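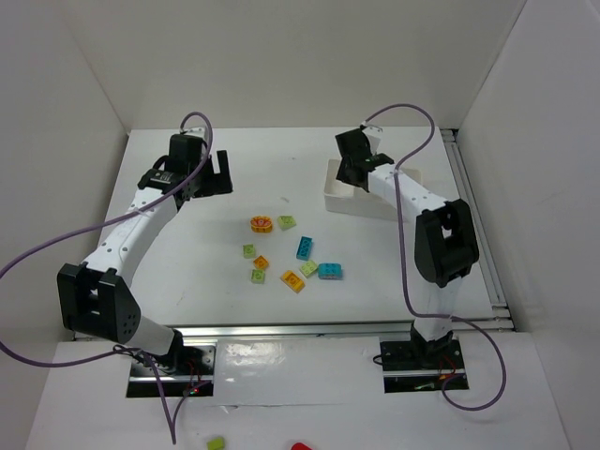
I want to make the case for the plain white table. White top, pale walls behind it, one white bin within reach, and no pattern anywhere. I have loved a lot of furniture in my life (there was a carved oak desk I still think about), but I have never gotten as much good out of anything as I've gotten out of a flat white rectangle and a bin.

People hear this and picture a dentist's office. My aunt, Erzsébet Rácz, told me she couldn't so much as butter bread on a surface like that. She has a dark walnut table with a beautiful swirling grain, and I have spent whole evenings on my hands and knees around it, because a dropped bead or a brown button disappears into that wood before your hand has even left it. On white, you see the thing. You see its edges. You see the gray button that looked black in the jar, and the two blues that were never the same blue at all!

I sort things, is what I should say first. Buttons mostly, also beads, buckles, hooks and eyes, the contents of other people's sewing tins. Last August I took in a batch from a shop called Bognár that was closing its notions counter, and when I finished there were 1,476 buttons written down in my notebook. The first evening I tried it on the kitchen table, over a flowered oilcloth, and I was cross and squinting by 9. The next morning I moved everything to the white table in the back room and it was a pleasure. Same buttons, same eyes, same lamp. I was whistling.

The walls matter more than you'd guess. I used to keep a corkboard behind my work, with postcards and a calendar and a ribbon from a fair, and I was very fond of it. Then I painted, and the corkboard stayed down for a week, and I found that I could look up from the table to rest my eyes and then look back without losing my place. A pale gray wall doesn't ask you to read it. The corkboard lives in the hall now, where I enjoy it a great deal more.

And then the bin. Oh, I have opinions about the bin. It should be white too, or close to it, with the inside as plain as the outside. It should stand on the table — up where your hands are — and it should have no dividers. I know how people feel about dividers. I own a Hinby tray with 12 compartments and it is a lovely piece of work, and it is exactly where buttons should go once you know what they are. But at the start you don't know what they are, and a tray full of little rooms makes you decide too early. You end up with a compartment for "sort of green" and you never forgive yourself. One open bin lets you put a thing down and go on to the next.

Hajnalka Dobos, who taught me most of what I know about mending, disagrees with me completely. She works on dark felt. Her argument is that felt is quiet, that nothing rolls, and that mother-of-pearl looks like nothing on white and like the moon on black. She's right about the mother-of-pearl. I keep a square of navy felt in a drawer for precisely that, and I bring it out and lay it on the white table and put it away again when I'm done. Which I'd call a point for my side, though she wouldn't. Try laying a white square over a swirly walnut top and see how it slides around.

She's right about the rolling, too. A smooth surface will send a shank button sailing, and I've chased plenty. My answer is to work farther in from the front edge than feels natural, and to tip things out low and slowly. You get the hang of it in an afternoon.

The other complaint is dirt, that white shows everything. Yes! Good! I want to know there's a smear of machine oil there before the lace collar goes down on it. A patterned table is just as grubby and keeps it to itself. I wipe mine with a damp cloth before I start and again when I finish, and I've come to like doing it, the way some people like sharpening pencils.

None of this has to cost much. Mine is a secondhand top on two trestles, and the bin came from under a sink. If you have a spare corner and a pot of pale paint, try it on whatever you sort or mend or glue, and give it a couple of weeks before you hang anything on the wall. I have Bognár's buckles to start on next, and the lamp is already plugged in.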